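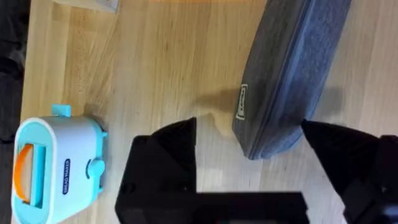 Toy bread maker and gray zippered case on the bench table.

Monday, June 16, 2025

Battery module for the Punska van, second week with the pack open.

Charged the module from the Plello supply until the first cell group came to its limit, then let it rest over lunch. Group 11 is still the low one. It was low in October too, when we did the first check, but then the difference was small and I wrote it down as a measuring error. I do not think so anymore. After the rest it was 19 mV under the others, and it went on falling while the others stayed flat.

I changed the sense wire to be sure. Same reading. I also changed the meter, same reading again. So it is the cell or the busbar joint, and the joint is easier to look at first. Torque on the two bolts was correct. I did not open them yet, I want to have new washers here before I do.

Capacity run in the afternoon: the module stopped at 738 Wh, which is less than I hoped for. The discharge ended early because group 11 reached the low limit before all the others. Please do not use this number for the range estimate of the van, it says more about one group than about the whole module.

The leak test of the cooling plate is not done. The Pfeiffer gauge needs its adapter back, it is still on the compressor stand. If you took the adapter, please put it in the drawer with the hose clamps.

Rernix contactor: pulled in fine at over 100 cycles on the bench supply, no load. With load I have tested nothing so far. The coil gets warm – I could still keep a finger on it, but I would like a real temperature next time.

To do:
Order washers for the busbar.
Charge group 11 alone with the small supply and log it overnight.
Print new labels for the sense wires, the old ones come off.
Ask Punska which software version is in the van, the fault list they sent does not match ours.

Module is left at half charge, cover on, service plug out. The plug is in the red box by the door.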